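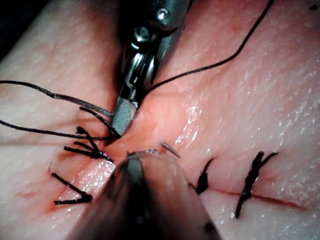

How to Practice Simple Interrupted Stitches at Home

26 Jan 2019

A closed cut on a practice pad looks easy until you try to make the second stitch match the first. The steps below cover one kind of stitch, the simple interrupted, in which every stitch is tied and cut on its own. They are meant for students who have seen it shown in class and need more hours with the instruments. Practice on a pad does not qualify you to close a wound on a person or an animal.

What you need

A suture pad with a skin-like top layer. The Zititex pad I use has held up since October.
A needle driver, toothed forceps and suture scissors.
Practice thread with a curved cutting needle attached. Black is easiest to see.
A non-slip mat or a strip of shelf liner.
A jar with a screw lid for used needles.
A desk lamp you can move.

Set up

Put the mat down first and the pad on top of it. If your pad came without cuts, make one straight cut through the top layer with a scalpel, moving the blade away from your other hand. Keep the cut short. A long one pulls open in the middle and is harder to close evenly.

Turn the pad so the cut runs left to right in front of you. Set the lamp on the side opposite your working hand, or the shadow of your wrist will fall on the cut.

Place the stitch

1. Clamp the needle two thirds of the way back from the point, at a right angle to the jaws. Closer to the thread end, the needle bends.

2. Lift the far edge of the cut lightly with the forceps. Do not squeeze the pad hard enough to leave tooth marks.

3. Enter straight down, a short distance from the edge, and turn your wrist so the needle follows its own curve. Pushing it forward in a straight line tears the pad.

4. Bring the point out in the cut, let go, and pick it up again. Once this feels comfortable you can cross both sides in one pass.

5. Go through the near edge at the same depth and come out the same distance from the cut.

6. Pull the thread through until a short tail is left on the far side.

Tie it

7. Lay the closed driver over the cut. Wrap the long end around it 2 times, grab the tail, and pull flat. Your hands should swap sides.

8. Wrap once in the opposite direction, grab the tail, and pull flat again.

9. Wrap once more in the first direction and tighten. Slide the knot to one side so it does not sit on the cut.

10. Trim both ends, leaving enough to grip when you take the stitch out.

Common problems

The edges roll inward. The needle went in at a slant. Start with the point straight down.

The cut puckers. The knot is too tight. The edges should touch and no more.

One side sits higher. The depths do not match. Take the stitch out and redo it.

The knot slips. Two wraps went the same way in a row.

How long to practice

Sessions of 20 minutes work better for me than a whole evening. Close one cut, take out every stitch, and close it again. When the old holes start to tear, move to a fresh part of the pad. Drop used needles in the jar as you go and check the floor before you put the mat away.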